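Forty Pairs a Day and a Good Chair: Mei Nguyen-Tran on Learning Shoe Repair Late

Mei Nguyen-Tran was 40 when she walked into a repair shop on Kozma Street with a split boot and asked the owner if he needed help. He didn't. She went back the next week and asked again, and that time he gave her an apron.

"I had been doing payroll for a furniture company," she says. "I wasn't miserable. I just wanted to finish something and be able to put it on a shelf."

The owner was Lorenz Wyss, who had run the shop for most of his adult life and had never taken on an apprentice. For the first months he let her do heel tips and nothing else. She pulled the old ones off with pincers, filed the stub flat, glued, nailed, trimmed. If the edge wasn't flush he handed the shoe back without a word.

"I used to go home angry," she says. "Then one evening I looked at the shoes my sister was wearing and I could see that somebody had done the heels badly. I couldn't have seen that in the spring." 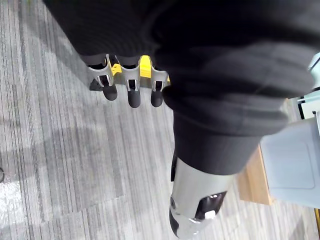 She moved on to half soles in August, and after that to stitching. Wyss kept an old patching machine by the window, turned by hand, and she learned on that before he let her near the motor. She still prefers it for uppers. The motor is faster, she says, but on thin leather one wrong stitch is a hole you have to explain to a customer.

Most of the work is ordinary. People bring in work boots, office shoes, a strap that has pulled out of a sandal. She quotes a price at the counter and writes it on a ticket, and she tells people when a repair will cost more than the pair is worth to them.

"They don't always want to hear it," she says. "A man brought in loafers that had been his father's. The insoles had gone to crumbs. I told him 70 dollars, and that they would never be good for walking. He said fine, he only wanted to wear them to a wedding." 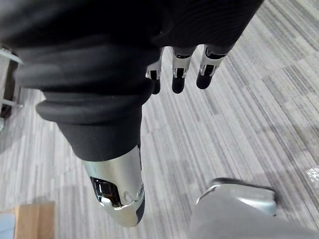
Imani Obi

April 18, 2018

Wyss retired after a winter of trouble with his hands, and she took over the lease. She changed very little. The counter is the same, and so is the smell, which she says is mostly contact cement and polish. She did buy a better chair.

"Lorenz worked on a stool with no back," she says. "I asked him why and he said the stool was there when he came."

He still stops in. He sits by the patching machine, reads the paper and looks over whatever is on the pickup shelf. She says he has corrected her on welts twice this year – both times he was right.
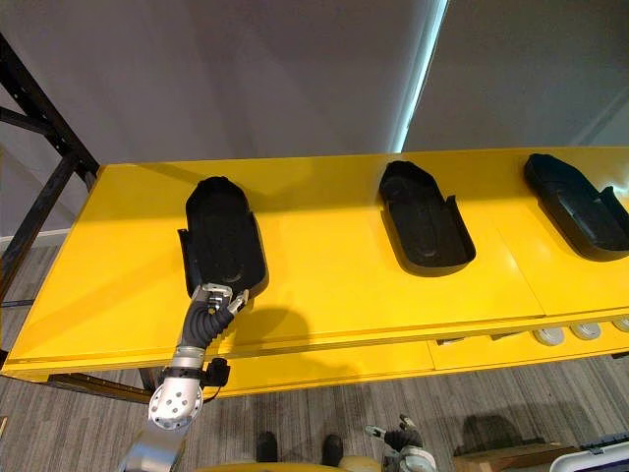
Closing time is when she does the books, and the payroll years help there. Rent on Kozma Street has gone up, and cheap shoes with molded soles can't be repaired in any way that lasts. She turns those away. What keeps the shop going is boots, and people who moved out to Garell and still drive in with a bag of them.

I ask what she would tell someone who wanted to start at the age she did. She thinks about it while she waxes a length of thread.

"Find a shop first, before you buy any tools," she says. "I bought a whole set of knives the week I started. I use one of them. And expect to do heels for a long time."

She has thought about taking on an apprentice of her own. A young man named Tobias Zamora has come by two times to ask, and she told him no on both visits. She expects him back next week.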